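Acta de la reunión sobre normas de uso de las pinzas de mano y los brazos
2 de noviembre de 2025

Aviso antes de empezar: me ha tocado redactar el acta y la escribo como hablo, así que quien la quiera en formato solemne que me la pida y la paso a limpio (pero con calma, ¿eh?). Estuvimos los de grabación, los de brazos, dos personas de Kellico y, por videollamada, la persona de Cotex que nos lleva la parte de seguridad. Empezamos tarde porque la llamada no conectaba.

## 1. Acta anterior

Se aprueba la de agosto con un cambio: donde decía "se recomienda" revisar las almohadillas antes de cada turno, ahora dice "se revisan". Parece una tontería, pero nos llevó un buen rato. Cotex insistió en que una norma que recomienda no se puede auditar, y la verdad es que a mí me convencieron.

## 2. Revisión de la pinza antes de grabar

Este era el punto gordo. La hoja de revisión que usamos viene del manual interno de Gorkano, que nos sirvió para arrancar, pero está pensada para pinzas montadas en brazo y le sobran cosas. La recortamos entre todos y queda así:

- Dedos blandos: sin cortes, sin bordes levantados y con la malla interior limpia. Se limpia con paño seco, nada de alcohol.
- Apertura y cierre completos, 10 veces, sin ruidos raros. Si se engancha una sola vez, la pinza se aparta y se etiqueta.
- Tapas y juntas de la carcasa: pasar el dedo por la unión, que es donde antes se nota si algo se ha abierto.
- Objetivo de la cámara limpio y fijación apretada.
- Hora y firma en la hoja. Sin firma, la sesión no se sube.

Pregunté si de verdad hacían falta las diez aperturas, que yo con cinco me quedaba tan ancha. Me contestaron que los fallos que vimos en verano aparecían a partir de la sexta o la séptima, así que retiré la pregunta y aquí paz y después gloria.

Quedó también claro quién puede apartar una pinza: cualquiera. No hay que pedir permiso ni buscar a nadie, se etiqueta y se deja en la bandeja de averías. Luego ya se discutirá si era para tanto.

## 3. Distancias y paso de gente

Aquí hubo más debate. Los de Kellico traían una propuesta muy ordenada, con zona marcada en el suelo y un único sentido de paso, y sobre el papel estaba estupenda. El problema es que nosotros grabamos en espacios donde hay más gente haciendo sus cosas, y una norma que exige la sala entera para una sola persona la vamos a incumplir el primer día.
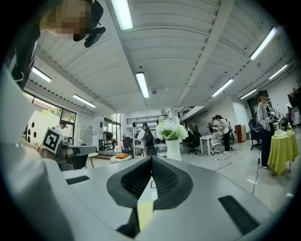 Al final llegamos a un punto intermedio que a mí me gusta bastante. Mientras un brazo tiene alimentación, la zona de alcance se trata como si el brazo se fuera a mover, esté haciendo algo o no. Quien lleva una pinza de mano puede circular por el resto de la sala, pero avisa en voz alta antes de acercarse a esa zona y espera respuesta. Un gesto con la cabeza no vale como respuesta (esto lo pedí yo, que ya me he llevado algún susto por creer que me habían visto).

Otras cosas que acordamos en este punto:

- Los cables que crucen una zona de paso van con canaleta o con cinta. La cinta se cambia en cuanto se levante una esquina, sin esperar al final del turno.
- La parada de emergencia se prueba al encender, siempre, aunque se haya probado el día antes.
- Los marcadores de calibración no se tocan ni se giran con la sesión abierta. Si alguien mueve uno sin querer, lo dice y se recalibra. No pasa nada por decirlo - lo que fastidia de verdad es enterarse al procesar.
- Mochilas y abrigos, fuera de la zona de alcance.

Lo del sentido único de paso se queda pendiente. Kellico no lo retira y nosotros no lo vemos, de modo que lo volveremos a hablar cuando tengamos un plano decente de la sala.

## 4. Personas que salen en las grabaciones

Repasamos los números: en el último lote se revisaron 698 clips y en 338 salía alguna persona además de la que llevaba la pinza. Es casi la mitad, y nos sorprendió a todos, porque íbamos con la idea de que eran casos sueltos.

Se acuerda que:

- Las caras se difuminan antes de que el material salga del servidor de entrada, sin excepciones por prisa.
- Se pone un cartel en cada acceso cuando haya grabación, con un contacto para pedir que se retire un clip.
- Quien no quiera salir lo dice y se espera a que pase o se cambia la tarea de sitio. Y no se le pregunta el motivo.
- El difuminado automático se comprueba a mano por muestreo. Falta decidir qué parte se revisa; Cotex manda propuesta.

Alguien planteó si con la cara tapada bastaba, porque a veces se reconoce a la gente por la ropa o por cómo anda. Buena pregunta, y nos quedamos sin respuesta buena. La apunto para que no se pierda.

## 5. Herramienta de incidencias

Seguimos con Qaisi un tiempo más. Tiene sus cosas (el buscador es un desastre y lo digo aquí por escrito), pero cambiar ahora sería peor. Sí que pedimos un campo obligatorio con el número de la pinza, porque hay incidencias que dicen "la pinza falla" y ya está, y a ver quién adivina cuál.

Los casi accidentes también se registran, aunque no haya pasado nada. Con dos líneas basta.

## 6. Tareas

- Grabación: imprimir la hoja de revisión nueva y retirar las viejas de las carpetas.
- Brazos: marcar la zona de alcance en el suelo y hacer el plano de la sala.
- Kellico: reenviar la propuesta de paso, adaptada a salas compartidas.
- Cotex: propuesta de muestreo para el difuminado y texto del cartel.
- Yo: pedir el campo nuevo en Qaisi y pasar este acta a quien no pudo venir.

## 7. Ruegos y preguntas

Se pide que las baterías cargadas y las descargadas no acaben en la misma caja. Aprobado por aclamación, o casi.

También se pregunta si la formación de entrada va a incluir todo esto. Sí, pero hay que rehacer las diapositivas y de momento no tienen dueño. Si alguien se anima, que me escriba.

La próxima reunión se convoca en cuanto esté el plano.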